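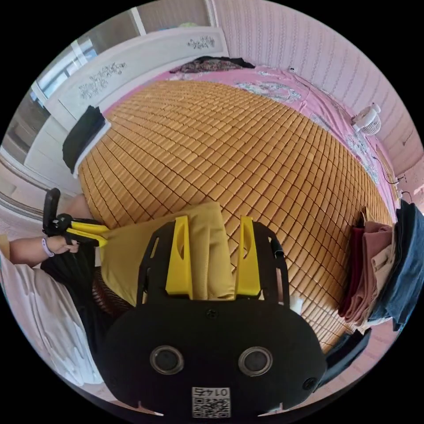 How long can I store my things at Gendel?

There is no upper limit. The shortest rental is one month, and after that you pay month by month until you give notice. Most people who rent from us are between homes and stay for a season or so, but we have units that have been rented by the same household since we opened.

December 2020
By the Gendel Self Storage office

How much notice do I have to give?

Two weeks, in writing. An email is fine. If you leave partway through a month you have already paid for, we refund the unused days once the unit has been checked and the lock is off.

What sizes do you have?

The Prumness building has 538 units on two floors. The smallest is a locker that takes a few boxes and a suitcase. The largest holds roughly what you would move out of a three-bedroom house. If you are not sure, send us a list of your furniture and we will suggest a size. You can change units later without a new deposit, provided one is free.

Is my property insured?

Basic cover up to $1,000 is part of the rent. You can raise it to $3,000 for an extra monthly charge, or bring your own policy. If you use your own, we need a copy of the certificate before you move in. Cash, jewelry and documents are not covered by ours.

Can I get in at night?

The gate code works from early morning until late evening. The Delorme Street entrance closes earlier than the main one, so use the main gate after dark. Overnight access can be arranged for business customers.

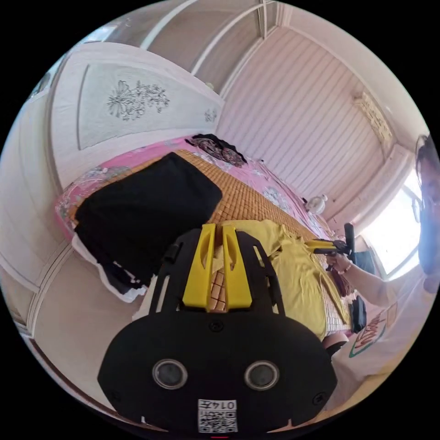

What am I not allowed to store?

Food, plants, animals, gas cylinders, paint thinner, fireworks and anything stolen or illegal. Mowers and motorcycles are accepted with the fuel tank drained. Car tires are limited to one set per unit.

Do you rent vans?

We don't have our own. Flilow rents vans from the lot next door, and you book and pay with them directly. Bring your driver's license. They get busy at the end of the month.

Can someone else use my unit?

Yes, if you add them to the contract. Each unit can have 2 named users besides the person who pays. Please don't share your gate code with anyone who isn't listed.

What happens if I pay late?

A reminder goes out after five days. After that the gate code is blocked until the balance is cleared. If you know a payment will be late, call the office first and we can usually move the date.

Will the rent go up?

Rents are reviewed each April. Any change is sent to you in writing a month ahead, and it does not affect months you have already paid for.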